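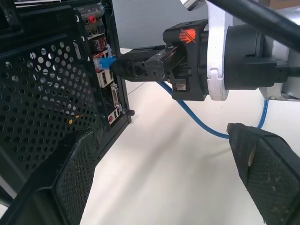
Connectivity at the Grenirwood reading rooms was the largest open item in the previous report, and it is now mostly closed. The grant covers the digitization of parish and land records held at Grenirwood and the smaller Rendov depository, and transfers between the two sites had been running over a shared wireless link that dropped during large uploads. All scanning workstations are now on wired Ethernet. The towers are older models, with DVI video and a PS/2-style port still on the back panel, but the onboard network port is adequate for the file sizes involved and no replacement hardware was charged to the grant. Average overnight transfer completion has improved enough that the morning backlog check has been dropped from the daily schedule.

Scanning

Work in this period concentrated on the bound land registers. These are oversize volumes with tight gutters, and the page rate is lower than for loose sheets. Masters are captured at 300 dpi in uncompressed TIFF, with access copies derived as JPEG. We considered a higher capture resolution for the survey maps folded into the back of the later registers. Test captures showed a small gain in the legibility of the pencil annotations and a large increase in storage, and the standard setting was kept. Maps with faint annotations are flagged in the item record so they can be recaptured if a reader requests it.

The Gilik family papers, which arrived in February, were not in the original scope. They consist of 20 boxes of correspondence, leases and receipts, and they fill a gap in the Rendov land series. Nimal Ranasinghe has surveyed them and recommends that eight boxes be added to the scanning queue under the existing budget line. The remainder would be listed at box level only. We ask for your agreement to this change before the next quarter's schedule is fixed.

Cataloging

Item-level description is behind plan. The delay is in the Rendov series, where the original finding aid uses two numbering systems and the shelf marks on the volumes follow neither of them consistently. Wian Khumalo has prepared a concordance that maps both systems to a single identifier. It covers the registers in full and the loose plans in part. Records already published under the old numbers will keep those numbers as alternate references, so existing citations will continue to resolve.

Place names are being entered in the form used in the document, with a standardized form in a separate field. The rule for undated items has been changed. Catalogers now enter a date range with a note on the evidence used, and the earlier practice of leaving the field blank has stopped. Back-correction of the affected records is under way.

Conservation

Two registers were withdrawn from scanning with failing spines. Both have been sent to Mishra for repair and will be captured on return. The cost falls within the conservation allowance. Surface cleaning of the remaining volumes is being done at the shelf before transfer, which has reduced the dust on the scanner glass and the number of rejected captures.

Storage and preservation

Masters are held in two copies, one at each site. Checksums are generated at capture and verified after transfer. The verification run in this period found a mismatch in a single batch, traced to an interrupted upload before the wired connections were in place. The batch was sent again from the local copy and passed. An off-site third copy was listed as a deliverable in the proposal and has not been arranged. Quotes have been requested and will be forwarded when received.

Budget

Spending is below forecast in staff time, as the second cataloging post was filled later than planned, and slightly above forecast in supplies, mainly archival boxes for the Gilik papers. No transfer between lines is requested at this stage.

Next period

Complete scanning of the bound registers at Grenirwood.
Finish the concordance for the Rendov loose plans.
Begin the agreed Gilik boxes.
Select a provider for the third copy.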